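Hurnar Bowl

The Hurnar bowl is a small, plain white serving bowl associated with the town of Odholm. It is used for soup, porridge and sour milk, and is usually wider at the rim than it is deep. The name comes from the Hurnar pottery, which opened in 1925 beside the Ireck River.

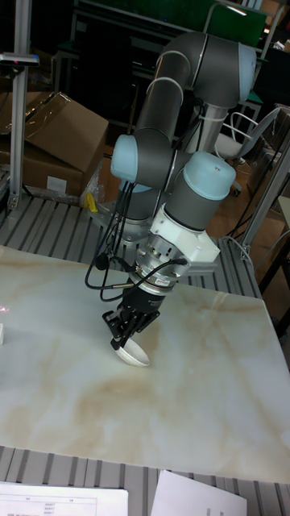
Small white bowl on a marble-patterned tabletop.

Early bowls were thrown by hand and fired in a wood kiln. The clay came from pits upstream and burned to a light gray, so each piece was dipped twice in white glaze. Output in the first year was 2498 pieces, most of them sold at the Odholm market.

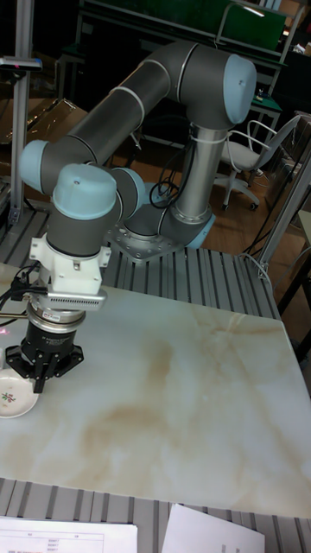 The pottery later changed to molds, and the foot of the bowl became lower and broader. Bowls from this period carry a pressed mark on the base – an H inside a ring. Older pieces are unmarked and hard to date. 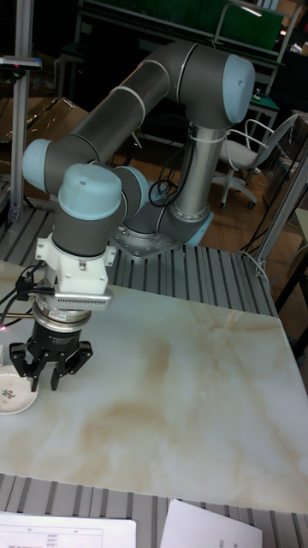
A tabletop with a marble pattern.

Marble patterns became common on tables and counters in the town's cafes, where stone itself was too costly. White bowls remained the usual choice, and colored glazes sold poorly.

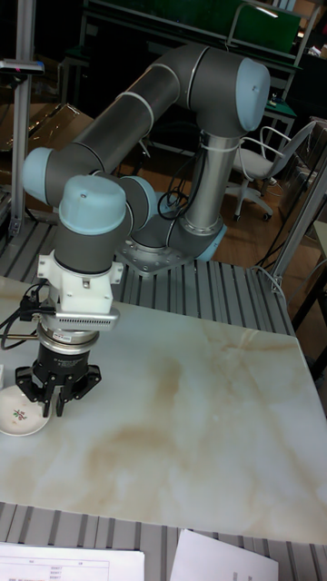

In homes, the bowls were bought in sets of 24 and stored upside down. A chipped bowl was often kept for salt or seed. The Ivanov collection in Odholm holds more than 4000 pieces, including kiln rejects and several unglazed test bowls. It is open to visitors in summer.

See also: Ireck River; Odholm market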